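# A day among the grippers: our visit to the Pamov open house

August 11, 2018 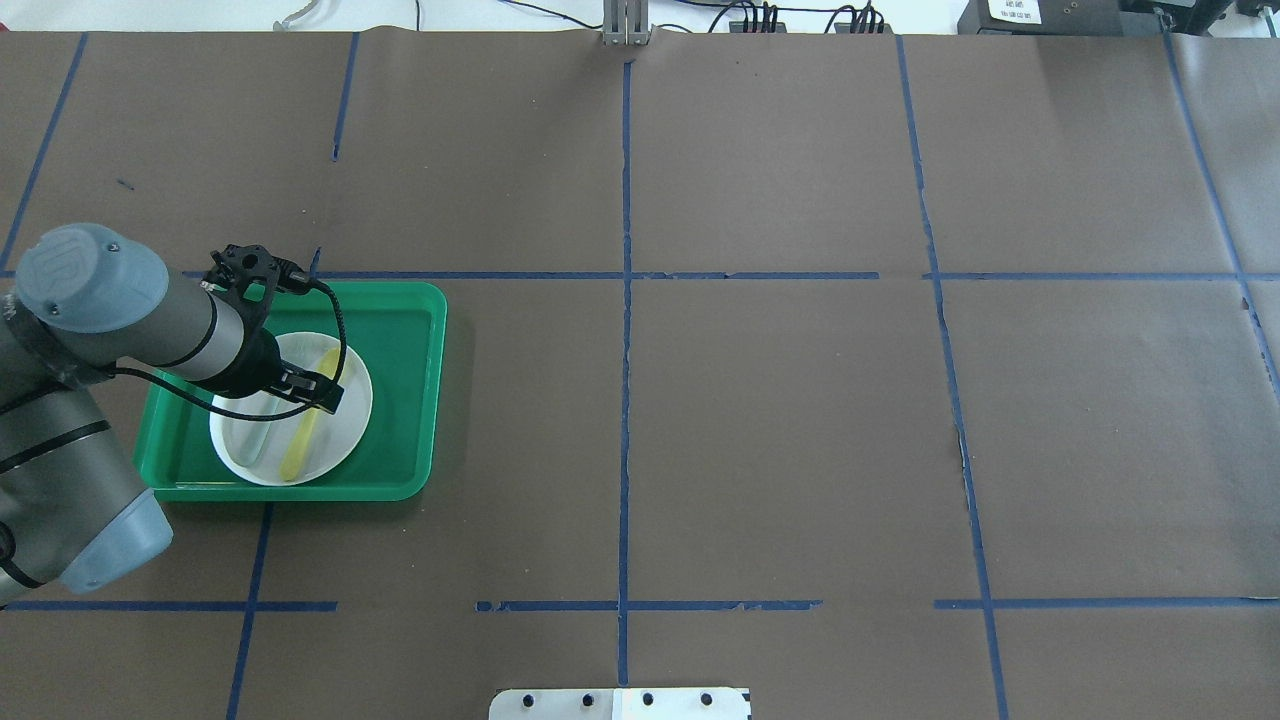 I had been looking forward to this one since May, when the invitation came through, and I'll admit I was up before the alarm and had the thermos filled well before I needed to leave. Pamov opens its workshop to outsiders once a year, and the idea is a generous one: they set out benches, put a different gripper or controller on each, and let small groups have a go at all of them with somebody on hand to answer questions. We're a tiny outfit that packs sample trays for food companies, and we've been humming and hawing over our first arm for far too long, so a day of handling the real thing was worth every minute of the drive (and there were quite a few minutes, thanks to the roadworks).

There were 11 of us in the morning group, a nice mixed bunch. A couple of people were from a seed cleaning plant, there was a very keen pair from a college, and the rest were, like me, from small businesses trying to work out whether any of this would suit them. Coffee first, then a short safety talk, then straight to the benches, which I appreciated no end.

## The two-finger bench

I started with the plain two-finger gripper and ended up staying there far longer than my share. The task was kitchen-like: a white plate sitting in a green tray, with a yellow banana-shaped piece on it that had to be picked up without dragging the plate along. It sounds like nothing at all. Then you watch the fingers come down over the plate and you realize how little room there is to be wrong!

The table was covered in brown paper and marked off with blue tape into a grid, and I came to love that tape. You could say "start it one square over" and everybody knew what you meant. I've already written "brown paper, blue tape" at the top of my shopping list, and it will be by far the cheapest thing on there.

We drove the arm from a Brunaten controller first. I got on with it straight away. The buttons are large, it has a slow mode that really is slow, and when you let go, everything stops. My first two tries were clumsy. I came in too high both times, and the fingers closed on the very top of the piece and slid off. On the third I went lower and got it, and I'm afraid I cheered out loud, which set off the college pair as well.

What I learned there, and wish I'd known when I was reading catalogues all winter, is how much the angle matters with a long piece. If it lies on a diagonal, you want to turn the wrist so the fingers close across its narrow side. Pick it up near one end and it droops. Pick it up in the middle and it comes up level, or near enough. The gentleman minding the bench let us find all this out for ourselves, and was very patient about it.

## Same job, other controller

After the break they swapped us over to the Tanasarn controller on the same arm, so it was as fair a comparison as you could ask for. This one is fancier, with a touch screen and a way of saving positions and stepping back through them. Once I'd saved the spot above the plate, getting back to it was a single tap, and over a whole shift I can see that being a real comfort. I did find the screen fiddly, mind you, and my reading glasses were in the car.

Everyone had a turn at nine picks on each controller. My own tally was 6 with the Brunaten and the full 9 with the Tanasarn, though I'd had a good deal of practice by then and I wouldn't hang too much on it. The seed plant folks did better on the Brunaten and said so quite firmly over lunch.

## Soft fingers and suction

The Mastel soft gripper was on the far bench and had the longest lineup. It has a lovely, gentle squeeze, and it was very forgiving when you came in a bit off centre. It was slower to let go, though, and on flat things it just sort of patted them. For muffins or ripe fruit I'd be tempted. The suction cup beside it was quick and cheerful on lids and boxes and hopeless on anything curved, much as I'd expected.

## Where I've landed

For our trays I'm leaning toward the two-finger gripper, with the Tanasarn controller if the budget will stretch and the Brunaten if it won't. I'd still like to bring in a box of our own samples and try them on that bench, and Pamov was kind enough to say we could book a half day for it. I asked about cable routing too, as the cable by the wrist loops out quite a way and our space is tight. They're going to send me some notes on clips.

Lunch was egg sandwiches and a very good date square. Parking is behind the building, through the second gate, and do bring your glasses.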